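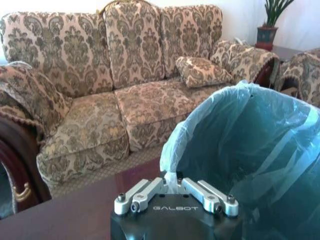

Photo: Skerville Home Care

Damask Seating and Dark Wood: Living Room Reset
24 Mar 2018

Clear first, clean second. Open a large plastic bag in front of the sofa and work from one arm to the other. Wrappers, tissues and empty packets go in. Remotes, coins and keys go on a side table for sorting later.

Cushions
Lift the back cushions off and stand them on end. Vacuum the deck with the crevice tool on low suction, then both faces of each cushion, following the nap. Put the cushions back rotated one place if the sizes match. A wide end cushion stays at its own end. Square the throw pillows last.

Fringe and arm covers
Keep the brush head off tassel trim. Cover the nozzle with a piece of nylon stocking and hold it just clear of the threads. Shake loose arm covers outdoors. Check the care label before washing; figured fabrics often shrink at the first hot cycle.

Carved trim
Use a dry 14 mm paintbrush in the scrolls. Spray polish will mark the adjoining fabric.

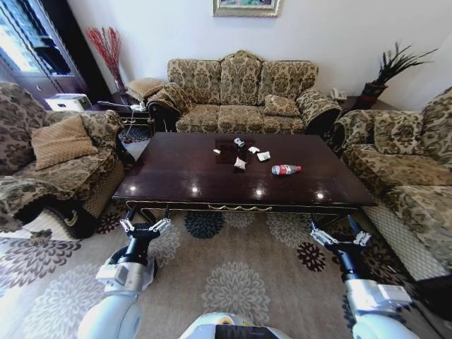

Coffee table
Remove bottles and paper before wiping. A bottle left on its side can leak at the cap and leave a white bloom in a gloss finish within 45 minutes. Wipe with a damp microfiber cloth, folded in quarters, along the grain. Dry at once with a second cloth. Go around metal-colored trim with a cotton swab and no cleaner; gilt paint lifts easily.

Check the gloss at a low angle under the ceiling lights. Streaks mean too much water in the cloth.

Interval: vacuum every 8 days, full reset monthly. Wax wood in May and again before the heating season.

Related: Munro method for glass cabinet doors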